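Workshop Tips: Sharing a Bench With Two Robot Arms

Muthoni Nyaga runs the small-parts benches at Nullden's Zisville shop, where the arms moved in and the people got new chores. Her tips, lightly edited for language.

Clip the cloth down. A bare tabletop lets small things skate, and a cloth with no clips goes wherever the arms go. Binder clips from the office cupboard do the job for pennies. The office will want them back. Stay strong.

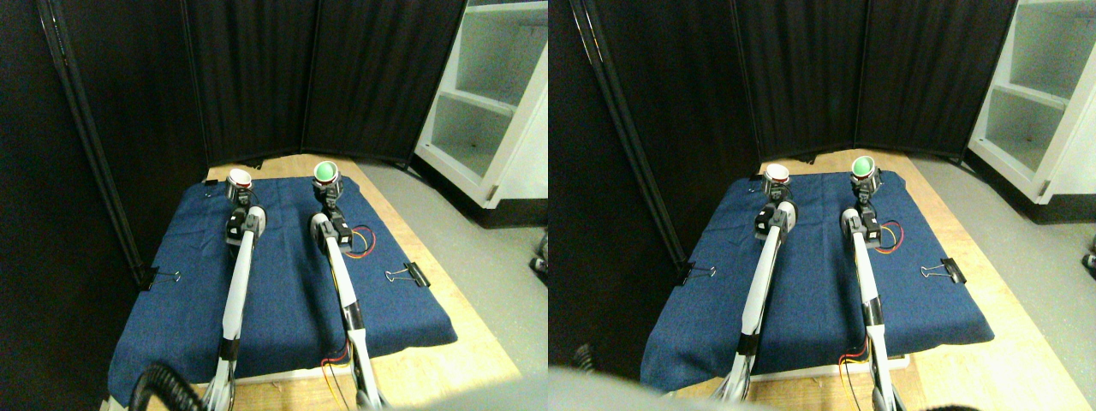
Do the arms mean fewer people at the bench?
Our bench still has 5 people on it, same as before, but the job is now mostly setting up, watching and putting things back where they started.

Keep wires out of the reach zone. Leave enough slack for the wrist to turn, then check the loop at full stretch before you walk off for coffee. Sointu Vainio skipped this in June and spent the afternoon with a soldering iron, saying very little.

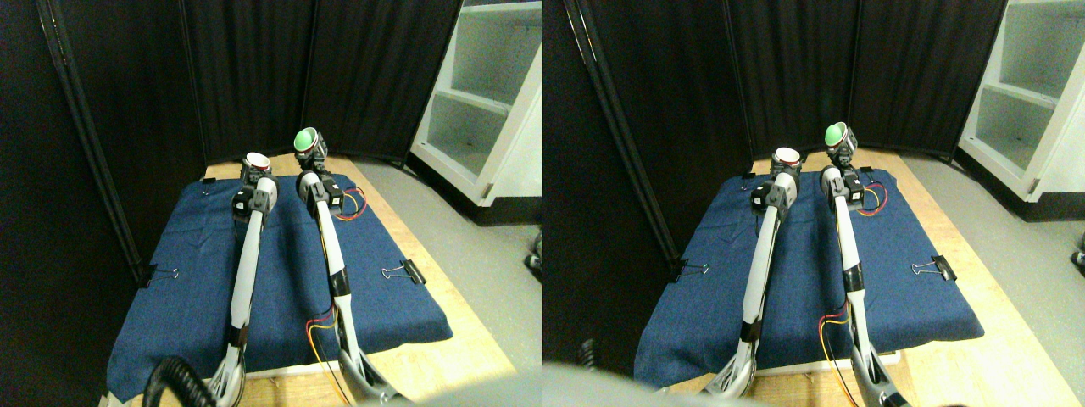 Write down every stop, even the dumb ones. We logged 311 in our first stretch, and a good share came down to somebody leaving a mug on the table. The log is also handy when management asks what you do all day now that the machine does it.

Pick a cloth that won't shine under the lights. Old denim is hard to beat. Iron it once, feel silly, and move on. 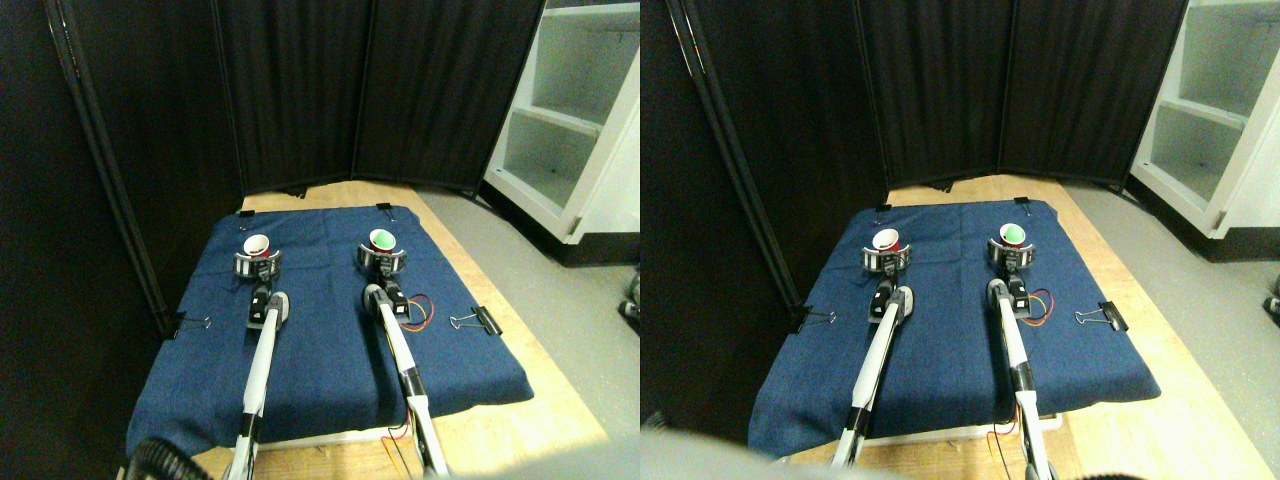 Cups up, cloth clipped, arms at work.

Swap the watcher often. Staring at a patient machine makes a person sleepy and then philosophical. We trade places every 2 hours, and whoever comes off watch gets a job involving their hands, such as sorting screws or fixing the drawer that has been stuck all winter.

Have one person in charge of the reset. When everyone resets the table, you get a different table each time, along with a discussion.

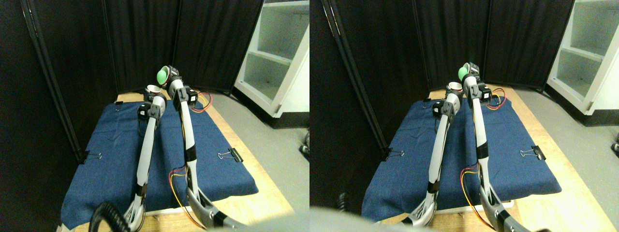

Ask for the training before the machine arrives. The Trurbridge shop got theirs afterward and learned mostly by flinching. Put the stop button drill on the same sheet as the fire drill, and let the newest person run it.

Last one: don't give the arms names. We did, and now people apologize to them.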